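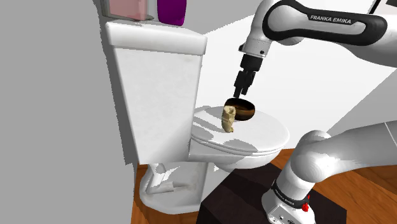 Plukanero is a home-built software project for practicing robot manipulation chores in simulated rooms. It was started in a shared workshop in Mitwood by Su-bin Hong, a furniture restorer, and Katherine Nina, who repaired sewing machines and owned the faster computer. The project is best known, to the extent that it is known, for its bathroom.

Background

The Mitwood workshop occupies a former button factory built in 1877. Its members share a band saw, two lathes and a long-running disagreement over the thermostat. Hong and Nina had planned to build a physical arm out of salvaged motors, and got as far as a shoulder joint, which could lift a mug and then put it down much faster than anyone wanted. After the loss of the fourth mug they moved the work onto a computer for the winter, intending to return to hardware in the spring. The shoulder joint is still on its shelf.

Nina wrote the first version of the program in January, mostly between 10 at night and whenever the building's heat went off. Hong made the rooms. The name Plukanero was taken from a paint tin with a damaged label and has no known meaning.

Design

A Plukanero session consists of a room, an arm, a few loose objects and a task written as one short sentence. The arm is placed within reach of the work and given a fixed number of steps in which to do it. Sessions are run in batches of up to 1000, usually overnight, and the results are read in the morning over coffee.

Rooms are assembled from a parts library that Hong named Forkier. The library began with kitchen items and was later applied to every other kind of room without much editing, and this accounts for some of the project's more unusual housekeeping. Reviewers in the workshop newsletter called it "a fine argument for labeled shelves."

The physics is handled by a separate module, Shin, named after the part of Nina that met the workbench on the day it was finished. Shin decides what touches what, and how hard. Early releases treated every object as a box, so that round things did not roll and bowls could not be filled.

Irregular objects

Objects with no flat sides make up the hardest group in the library, and Hong spent most of a season on them. A block can be gripped on two parallel faces, but a root vegetable offers no such courtesy, and its outline changes with every small turn. The ginger root became the standard test piece. It is pale and knobbly, with a little bud curling back at its narrow tip and a cup-like hollow in the wide end, and the finger of a black gripper set against its side has only bumps and pits to press on.
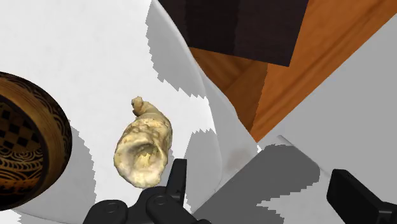

Shin approximates such a shape with a cluster of smaller, simpler ones. More pieces give better contact and slower nights. The current ginger is the third attempt; the first was so smooth that it shot out of the grip and left the room through a wall, and is still counted among the missing.

Reception

Plukanero has been copied by a handful of hobbyists, most of whom asked for a kitchen. One was added eventually. The bathroom remains the default room, as changing it would mean editing a settings file that neither author admits to having written.

See also

Mitwood button factory
Forkier parts library
Shin (physics module)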